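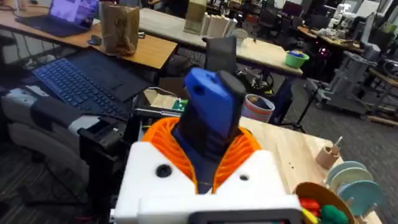
Ticket: two-arm tidy-up, string task keeps failing
Opened by: Assunta Rinaldi, Custville bench
Status: open

Hi Grotent folks, me again! I'm trying to get the Kinau software to do plain old table chores, the stuff I'd ask a kid to do before dinner. Toy food into a bowl goes fine most days. String is another story.

What I get: the right arm goes for the bundle, closes a hair too high, then carries on as if it had it and tries to pass nothing to the left arm. Out of 92 tries I got 6 clean handoffs (and I was being generous with a couple of those).

Tried so far:
- recalibrated both wrists, no change
- slowed the approach in the Parisi settings, a bit better, then worse again after lunch
- restarted everything, twice, muttering

Log says "grasp OK" every single time, so I'm guessing the finger closing all the way isn't being treated as a miss. Could that be a threshold thing?
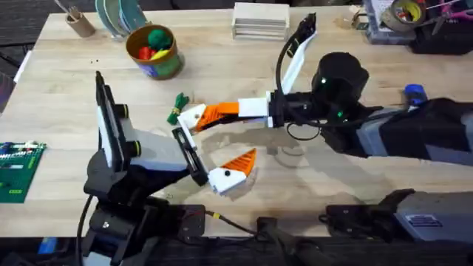 Can it clear a table by itself yet?
Only if the table has hard, chunky things on it and a person stays close by. Anything floppy still needs hands.

Update, 3 p.m.: raised the closing threshold by 2 and now it does notice the miss, backs off and tries again. Still misses, but at least it knows! Leaving the ticket open, please send me the newer grasp file when you have it.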